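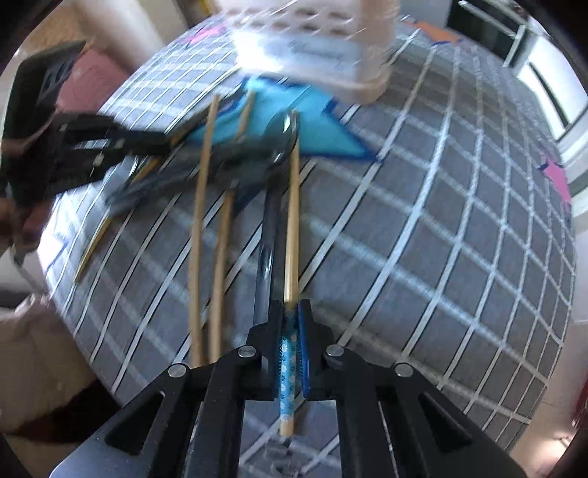 Chalerm Thammasiri, reading a draft, objected that 1000 demonstrations from a single room would teach the policy the room. We therefore split collection between two sites, Jultcombe and Olier.

Figure 2. Collection with hand-held grippers. A chopstick with a patterned paper sleeve is held between the jaws.

Thin sticks were kept in the object set after grasp labels on them disagreed in 12 episodes.

Papers > Tornilden > Section 5

Related
Grasp labels for thin objects
Notes on the Đinh split

Last updated: 2 Feb 2025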